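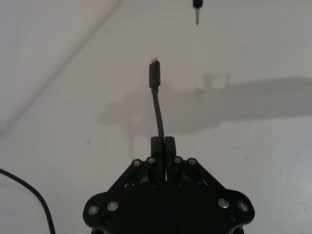 Como escolher e testar um cabo USB-C sem acreditar na embalagem

Tenho uma gaveta cheia de cabos USB-C e desconfio de quase todos. Por fora são iguais, por dentro podem não ter nada que ver uns com os outros: há os que só carregam devagar, os que carregam depressa mas transferem ficheiros a passo de caracol, e os que prometem tudo e param a meio. A ficha é universal. O resto depende do que o fabricante quis gastar.

O que se segue é o método que uso em casa. Não substitui um laboratório, e quem vos disser que um medidor barato substitui está a vender medidores.

O que é preciso

Um carregador USB-C em que confiem, um medidor de corrente em linha com visor, um disco SSD externo, um computador com porta USB-C rápida e fita de papel para etiquetas. Uma lupa dá jeito, mas passa-se bem sem ela.

Passo 1. Ler a embalagem com má vontade

Expressões como «carga ultra-rápida» ou «alta velocidade» não querem dizer nada. Procurem dois valores: a potência em watts e a velocidade em Mbps ou Gbps. Se só aparecer o primeiro, partam do princípio de que o cabo é USB 2.0 nos dados, ou seja, 480 Mbps no máximo teórico. Para carregar um telemóvel chega. Para copiar vídeo é um castigo.

Também não me impressiona a durabilidade anunciada. O último Bernlow que comprei trazia «2000 dobragens» na caixa, sem dizer com que ângulo, com que peso ou quem as fez. Pode ser verdade. Não tenho maneira de saber, e vocês também não.

Passo 2. Inspeccionar as fichas

Olhem para dentro do conector. A lingueta da porta deve entrar a direito, sem folga exagerada. A costura do invólucro metálico deve estar fechada e a ficha não deve rodar dentro do plástico. Se abanar já em novo, devolvam. Contar os contactos ajuda menos do que se diz nos fóruns: um cabo com poucos contactos é de certeza limitado, mas um com todos não é de certeza bom.

Passo 3. Medir a carga

Liguem o medidor ao carregador, o cabo ao medidor e um portátil na outra ponta. A bateria deve estar abaixo de metade, senão o portátil pede pouca energia e a culpa cai injustamente no cabo. Esperem dois minutos e anotem tensão e corrente. Multiplicando uma pela outra têm os watts.

Sem o chip de identificação (e-marker), um cabo USB-C para USB-C fica-se pelos 3 amperes, o que dá 60 W a 20 volts. Se a caixa diz 100 W e o visor nunca passa dos 60, há três suspeitos: o cabo, o carregador e o portátil. Troquem um de cada vez. Já acusei um Tirkgate que estava inocente — era o carregador.

Passo 4. Medir os dados

Copiem um único ficheiro grande do computador para o SSD. Uma pasta com milhares de ficheirinhos falseia tudo. Com um cabo USB 2.0 vão ver valores na casa dos 30 a 40 MB por segundo. O meu Platel curto chega aos 700 com o mesmo disco, e foi mais barato do que outro que não sai dos 35. O preço, neste mercado, é um péssimo conselheiro.

Passo 5. Mexer no cabo durante a cópia

Dobrem-no com suavidade junto a cada ficha enquanto a transferência decorre. Usem um ficheiro de que tenham cópia. Se a ligação cair, o cabo vai para a reciclagem electrónica e não para a gaveta «para o caso de». Foi a Dymphna Mac Carthaigh que me convenceu disto, depois de perder uma tarde à procura de uma avaria que era só um cabo guardado por pena.

Passo 6. Etiquetar

Escrevam na fita os watts medidos e a velocidade obtida, e colem-na perto da ficha, sem tapar a zona que dobra. Repitam o teste quando um cabo levar um esticão forte. Eu repito em Agosto, quando faço as malas, e há sempre um que reprova.

Vale a pena pagar por certificação?

Às vezes. Para um monitor ou uma doca, compro certificado e confirmo o modelo na lista do organismo, porque um logótipo imprime-se em qualquer lado. Para carregar auscultadores, qualquer cabo que passe nos passos 2 e 5 serve.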